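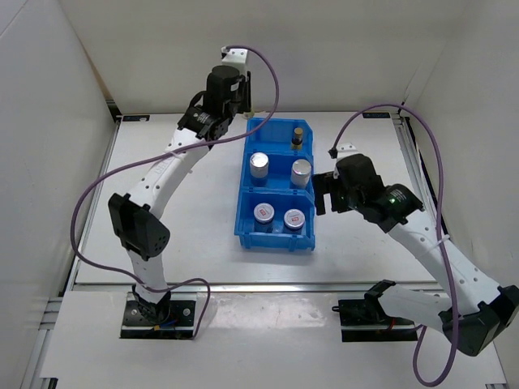

Kinga Csizmadia writes that new packers usually ask first about speed and should ask about bin order, as a jar put in the wrong bin costs more time than a slow hand ever does. Her remark is kept at the head of this posting at her request.

Stock Sorter and Packer, small containers
Trindano – Packing and Returns
Two openings, day shift

Trindano stores and ships jars and small bottles for cosmetics and pantry brands. The Tolura line handles mixed returns: containers come back in unsorted cartons and have to be checked, grouped and placed upright in blue plastic bins before they go back to the shelves. The line has 1608 bin locations, of which 1345 are in regular use.

Duties
Open return cartons and remove containers one at a time.
Check lids and caps for fit. Set aside anything with a cracked lid, a torn label or residue on the thread.
Sort by closure type first, then by size. Bottles and jars do not share a bin.
Place containers upright with the lid up and a gap between neighbors. Do not stack glass.
Enter each filled bin in Csonka, our stock program, before it leaves the table.
Wipe the table and empty bins at the end of the shift.

The target after the training period is 600 containers per shift. No target applies during training.

Requirements
Able to stand at a work table for most of a shift, with breaks.
Able to read small print on lids and labels. Corrective lenses are fine.
Able to lift a full carton from floor to table height.
Basic keyboard use. Training in Csonka is given on site.
Sorting, stockroom or kitchen prep experience is useful but not required. Applicants with strong fragrance allergies should note that some returned containers leak.

Hours and terms
The shift starts at 7:00 a.m. and ends at 3:30 p.m., with a half-hour unpaid lunch and two paid breaks. Work is hourly and paid every second week. Gloves and aprons are supplied. Closed shoes are required and are not supplied. Both positions run through November – extension depends on return volume.

How to apply
Send a one-page work history and the name of one reference to Jad Zein, Packing and Returns. Put "Tolura line" in the subject line. Applications through the staffing agency Stistico are also accepted and are treated the same way. Selected applicants will be asked to complete a short sorting trial on site, paid at the hourly rate. Bring reading glasses if you use them.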